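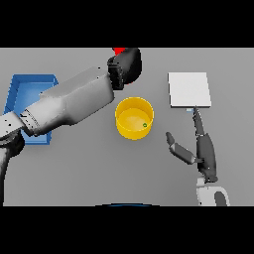 Minutes of the Civedel Seed Store working group, held in the Eder Road annexe on January 20, 2018. The meeting dealt with the drying room, germination testing and the layout of the cleaning area. On colour, it was agreed that the benches be finished in a smooth, plain grey, as on the tabletop shown, and that the same grey be used in the packing bay. Arsalan Gondal took the chair and opened the meeting at the listed time.

Print | E-mail this page

1. Previous minutes

The previous minutes were accepted with one correction. Under item 4, "relative humidity of the store" should read "relative humidity of the drying room". The two are controlled separately and the set points differ.

2. Drying room

The dehumidifier has been serviced and the door seal replaced. The logger showed a slow rise in humidity after each delivery, with recovery taking longer when paper sacks were stacked against the return vent. The floor in front of the vent is to be marked and kept clear.

Sacks received from Rarnby were over the moisture limit on arrival. They were spread on the racks and retested before acceptance. The supplier will be asked to state harvest moisture on the delivery docket in future. Drying temperature remains unchanged for native grasses. A lower setting for the wattles was discussed and left until the next test results are in.

Action: A. Gondal to write to Rarnby.

3. Germination testing

Results were presented for 47 lots. Three lots of kangaroo grass fell below the release threshold and have been withheld. Dormancy was considered the likely cause, as cut tests showed most ungerminated seed to be firm. The lots will be retested after dry after-ripening.

It was noted that replicates had been recorded by two different methods. From now on the percentage is to be calculated on pure seed only, with the purity figure entered beside it. Sheets without a purity figure will be returned to the tester.

4. Cleaning area

The screen cleaner will stay against the rear wall. The aspirator is to be moved closer to the extraction point, which requires a new length of duct and a blast gate. Almost 600 dollars remains in the equipment allocation and the duct can be met from this.

For hand sorting, shallow trays with low raised walls are preferred, as deep tubs make it hard to draw seed across with a spatula. Blue was supported over white for pale seed. Trays are to be wiped down between lots and the lot number chalked on the bench beside them.

Action: duct to be ordered and the tray type confirmed before the April intake.
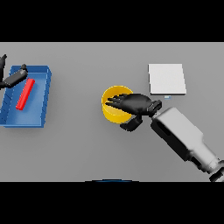
5. Labels and database

The trial of Mikuvero for accession records continues. Import of the old card index has reached accession 40. Collection localities given only as a road name are being entered as written, with the precision field left blank. Printed labels smudged when handled soon after printing, and a different ribbon will be tried.

6. Other business

The freezer alarm contact list is out of date and will be reissued. There was no further business and the meeting closed.

Related items
Drying room log sheet
Seed collection permit notes
Germination test form, revised
Civedel Seed Store: annual stocktake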